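The Box With the Small Rooms in It

When I first wrote to Carleen Whitcombe to ask whether she would talk to me about drawers, she wrote back within the hour to say that she would, gladly, but that drawers were only the beginning of it. So I drove up to Plorthorpe with a notebook and a bag of pears, and we sat down at her kitchen table and didn't get up again until the pears were gone.

Carleen has been helping people sort out their small things for years now, first in the back of a sewing shop on Lowther Street and later under her own name. She means the very small things: buttons, fuses, picture hooks, the feet that fall off chairs.

"People will happily clear out a garage," she told me, pouring the tea. "They'll take a whole weekend over it and feel wonderful. But ask them to go through one jar of screws and they look at you as if you'd asked for a kidney."

Her own conversion came when her mother moved out of the house on Iler Road. There was a biscuit tin in the pantry, and Carleen tipped it out on a bedsheet and counted what was in it (she is the sort of person who counts, and she laughed about it). "1433 pieces," she said. "Beads, mostly, and hooks and eyes. Mother knew where every one of them came from. We were at it 3 evenings and I wouldn't trade them for anything."

I asked what she would tell someone with a tin like that at home, and she put her cup down and thought about it for quite a while.

"Get a box you can see through," she said. "I love a pretty tin, I have too many of them! But you forget what's in a tin. With a clear one you walk past and there are your snaps, saying hello." She likes a lid on a hinge, too, having chased enough loose ones under the sofa, and she likes to work on a plain, pale surface with nothing else near her elbows.

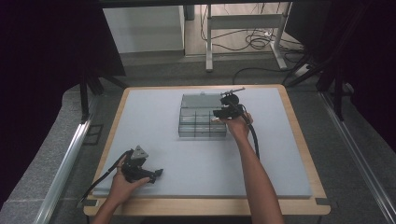

A clear divided box with its lid tipped back, on a pale blue-gray foam board.

The foam board is a thing she feels strongly about. "A bead on bare wood goes off like a marble," she said. "Put something soft under it and you'll keep your temper." She puts the box toward the back and keeps the front of the board for sorting, and she never fills every compartment on the first day. Two stay empty, for whatever turns up in a coat pocket next week.

Before I left she showed me her mother's beads, the green ones, and let me hold them up at the window. Her next evening class is in the Nurama hall on October 4, 2021, and she asks that everyone bring one jar and leave the rest at home.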